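Workshop notebook, Clatemon bench
June 17, 2026
Entry by O. Antwi

Kit 1084 (river barge, resin hull with plastic deck parts), second round of fit checks. Continuing from Korkor's notes on the hull halves. Her page has the mold temperatures, so they are not copied again.

Bow joint. The hull halves meet cleanly from the stern to the mast step, then open toward the bow. The gap is widest at the waterline and closes again at the rail. Dry fit with rubber bands pulls it shut, but the deck then rises on the port side and the hatch coaming no longer seats. Forcing it is not acceptable for a customer build. Checked against the master: the master closes. So the error is in the castings or in the mold, and the deck part is fine.

Laid the port half on the glass plate. It rocks on the diagonal. The starboard half sits flat. Warmed the port half in hot tap water, pressed it to the plate under the steel block, and cooled it in place. It came out flat and the bow gap closed to a line that takes ordinary filler. The same treatment on two more port halves from the same batch gave the same result. A port half from the January batch was flat without any treatment.

The likely cause is demolding too early. Sieglinde confirms the port mold is the one nearest the door and gets pulled first when the rack is full. She will leave both halves for the full cure and mark the trays with the pour time. If the next batch is flat, no change to the mold is needed. If it still rocks, the port mold gets remade from the master and the old one goes to practice use.

Magnets. The crane on the aft deck is meant to lift off so the barge can be used with or without it. The pocket is drawn for a 3 mm disc. In the plastic parts the disc drops in and sits flush. In the resin version of the same part the pocket is tight and the disc stands proud, which tilts the crane. Opened the pocket by hand with the drill bit in a pin vise, a few turns, no power tool. Flush after that. Recommend opening the pocket on the master and leaving the plastic tool alone.

Polarity: the instruction sheet shows the disc with a dot but does not say which face the dot is on. Hamish built his test piece with the crane magnet reversed and had to dig it out. The sheet needs a side view. Suggested wording: "Mark the outer face of the deck magnet before gluing. Let the crane magnet snap to it, then mark its outer face. Glue with both marks facing up."
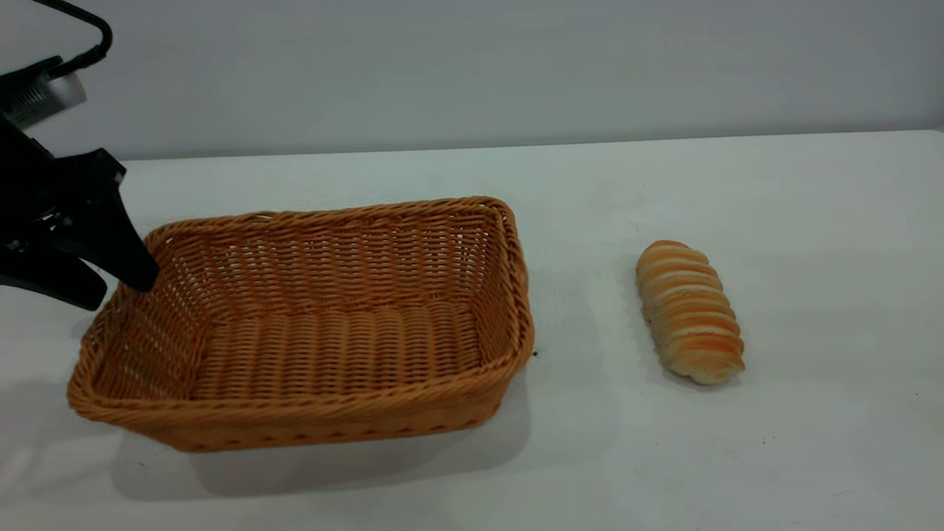 Wicker basket and bread roll on the white table.

Surface prep. Compared two finishes on the hull planking. Sample A washed in dish soap and primed. Sample B washed, wet sanded lightly with 1000 grit along the plank direction, washed again, primed. On A the release agent still showed as small fisheyes under the stern overhang. B was clean all over, but the sanding softened the wood grain on the two upper planks. The grain is shallow there to begin with. Neither is right as an instruction for customers. Next trial: no sanding, a longer soak, and a stiff toothbrush under the overhang.

Primer was the gray Tivix from the shelf, same can for both. The nozzle spat at the start of A, so the rough patch near the rudder on that sample is paint and should be ignored.

Rigging. The mast holes line up. The thread supplied in the test bag is too fuzzy at this size and catches primer. Yevdokiia tried the Jikeo elastic line on her build and prefers it because it recovers when knocked. It does not take thick superglue well; the thin grade wicks in and holds. One caution from her: glue the lower end first, let it set, then stretch to the mast with almost no tension. With more tension than that the mast leans, and the lean shows up overnight.

Crew figures. No change. The steersman's hand still does not meet the tiller unless the arm is glued last. Put that in the build order.

Base and water. The clear sheet under the hull was cut too small at the bow, so the wake effect runs off the edge. New outline drawn and left in the Alhassan folder with the packaging drawings. The hull cutout stays as is.

Packaging. The mast bent in the test shipment. It was loose in the bag with the hull. Taping it to the instruction card fixes that and adds nothing to the box height. The tray holds 36 boxes either way.

Open items:
Sieglinde: full cure on the port halves, pour times on trays.
Korkor: open the magnet pocket on the resin master.
Hamish: redraw the magnet step with a side view, move the steersman's arm to the end.
Yevdokiia: elastic line sample to packing, with the note on tension.
Me: soak and toothbrush trial, repeat the flat check on the next batch.

Test hull with the corrected bow is on the upper shelf, primed, no filler yet. Please leave the rubber bands on it.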